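Chapter 6
Buying the Cell: What to Price Before You Price the Robot

Most first budgets have one line in them. The arm. Then the quotes come in and the line turns into a page.

Start with the job instead. Which parts, how often they change, who swaps the fingers. Write it down before calling a vendor. A teardown cell for old desktop computers is our running case in this chapter - lots of metal, lots of clips, wires in the way. Tight spaces drive cost. 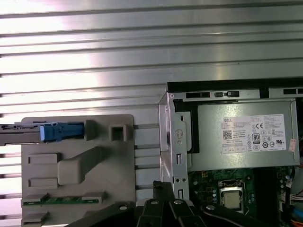

Perihan Öztürkmen

Reach is the first thing to check on a job like this one. A power supply over a motherboard, a wire bundle next to it, sheet metal standing up close by. Can the fingers get in there and open? If not you are buying new fingers, and teh lead time goes in the plan too.

At Jestby the first request was for $2,180 in tooling and nothing for spares. Approved in March. Spares went in a second request, which took 40 days. Karabo Lekota, who ran the line, now asks for both on one form - see the blank copy at the end of the chapter.

Terms you will need: unit cost, installed cost, downtime, service contract. Installed cost is the one students skip. Wiring, guarding, training, floor work, all of it.

Before you read on, list every item you would need to buy for the teardown cell. Dont look up prices yet. Keep the list, Section 6.1 uses it.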